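Unberg today confirmed the timetable for its proposed rights issue. Shareholders on the register at the close of business on Monday may subscribe for new shares. The main terms are set out in this thread.

The offer covers up to 8 million new ordinary shares at a fixed price. Proceeds will be used to repay the Trilisano bridge loan in full, with the balance held as working capital.

Holders of 81 percent of existing shares have given written undertakings to take up their entitlements. Toma has agreed to underwrite the remainder. 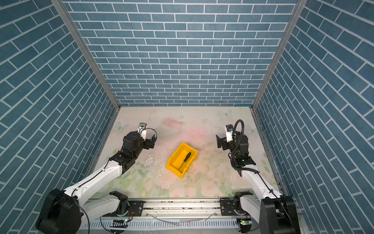
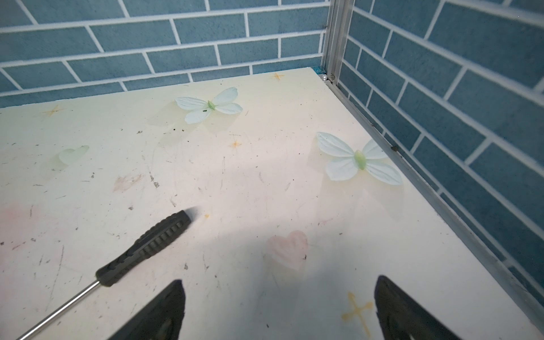
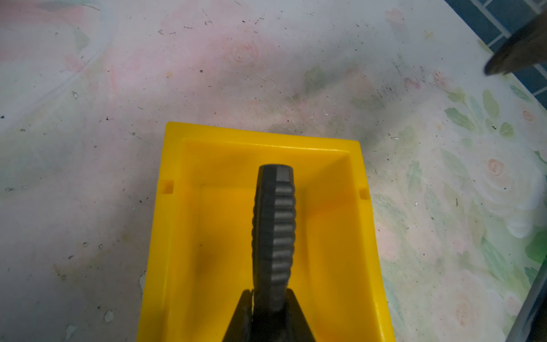 Leobardo Magaña: The letter I received covers registered holders only. My shares are in a nominee account with Gestham. Do I apply through them or through you, and is the deadline the same?

Thank you for your question. Holders in nominee accounts should apply through their account provider. Providers usually set an earlier deadline than the company's own, and we advise contacting Gestham this week.

Entitlement letters have been mailed to more than 2,000 registered holders. A further 664 holders who chose electronic notices will receive theirs by email before 5 p.m. today.

Entitlements not taken up by the closing date will lapse. Holders may also sell their rights in the market during the offer period. Fractions of a share will be rounded down and no cash will be paid for them.

The full prospectus, including risk factors, is on the investor page. This thread is a summary and is not an offer of securities in any jurisdiction where such an offer would be unlawful. Results of the offer will be announced in February.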